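Drornum's folding kit goes on sale in January

10/12/18

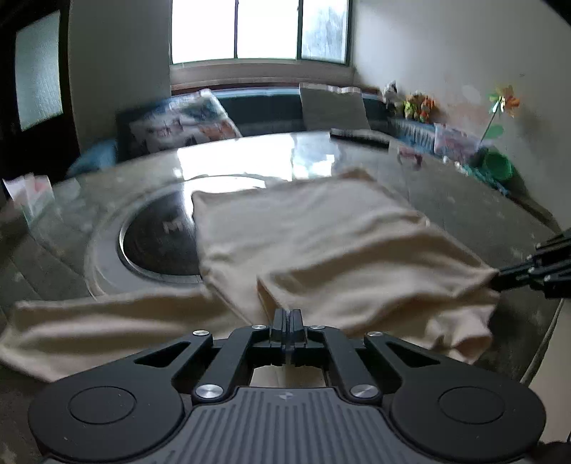 Drornum says its two-gripper kit will cost $2000 and will teach a home robot to fold laundry after 100 practice runs by its owner. That's a lot of folding for a machine meant to spare you the job. The company's pitch leans on ordinary living rooms, and a soft cream cloth on a round glass table, with one gripper pressing down and another pinching a corner, is about as ordinary as it gets. It is also one cloth. A fitted sheet is another matter — so is a full basket.

Petro Marchuk of Drornum would not say how many runs fail. Rival Astari has put off its own kit twice.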